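Home » News » Local » Grudstead swap shop gets longer lease and new opening hours

Grudstead swap shop gets longer lease and new opening hours

Tue 2 February

The swap shop on Pillay Street will stay in its building for at least two more years. The owner of the building, the property firm Govanano, signed the new lease with the shop last Friday, and the rent will stay the same until the end of the first year.

Many people in Grudstead were worried about this in January, when a paper on the door said that the shop could close in the spring. The paper is now gone, and in its place there is a list of the new opening hours.

The swap shop opened in the old shoe store next to the pharmacy. People bring things which they do not need any more and receive points, and with the points they can take other things home. No money is used inside, except for a small box for gifts near the entrance. Last year 1,259 items found a new home in this way, according to the shop's own book. Children's clothes were first, then kitchen things, then books. Winter boots went out almost on the same day they came in.

"In January I did not sleep so well," said Jummai Bashir, who manages the shop. "We had shelves full of things and we did not know if we must pack them. Now I can order new shelves, and this is a nicer problem."

The question of the heating

The talks took longer than both sides wanted. The main difficulty was the heating, which is old and stopped working several times before the holidays. Govanano wanted that the shop pays for the repair. The shop answered that the heating belongs to the building and was already weak when they moved in.

In the end they agreed to share the cost. The owner pays for the new boiler and the shop pays for the work in the back room, where one pipe must be moved. The work will be done by Giltik, a heating company from the same street, and should take three days. The shop will be closed on these days, but the dates are not decided yet. They will be written on the door one week before.

Bashir said that the shop also asked for a ramp at the entrance. At the moment there is one step, and people with strollers or wheelchairs have to ring the bell and wait for help. The ramp is not part of the lease — it needs a permit from the town first. The shop has sent the papers and hopes for an answer before the summer.

New hours and a new limit

Until now the shop was open only in the afternoon. This was hard for people who work late, and it was one of the most frequent complaints in the guest book. From next week there will be one long evening, on Thursday, until eight o'clock. On Saturday the shop will open in the morning and close at one. Monday and Sunday remain closed.

There is also a change in how many things a person can bring. The new limit is 12 items for each visit. Before, there was no limit, and sometimes a whole car of boxes arrived shortly before closing time. Somebody had to look through all of it, and a part was broken or dirty and went to the town dump, for which the shop must pay.

People who empty a whole house or apartment can still come, but they should call first and make an appointment. The shop will then choose together with them what can be useful.

Points which were collected last year stay valid until the end of June. The price in points does not change for clothes and books. Small electric devices will cost one point more, as they must be tested before they go on the shelf. 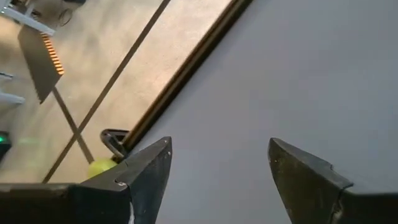 What the shop needs now

The shop has published a list of things which are missing at the moment. Rain jackets for children between four and ten years are at the top. After this come bed sheets, large cooking pots, board games with all the parts, and bicycle helmets that did not have an accident. Puzzles are welcome if the number of pieces is written on the box.

The shop does not take mattresses, large furniture, opened cosmetics or medicine. Televisions are also not possible for now, because there is no space to store them.

A repair afternoon is planned again for the end of the month. Some 82 people came to the last one, and the waiting time for lamps and toasters was more than one hour. For this reason visitors will get a number at the door this time, and they can drink a coffee in the bakery across the street while they wait. Sewing repairs will have their own table next to the window, and no number is needed there.

People who can repair things themselves and want to help should write their name on the sheet at the entrance. Help is needed most for zippers and for radios. Own tools are useful but not required.

The long evening starts this Thursday week at four o'clock. Parking behind the pharmacy is free after six.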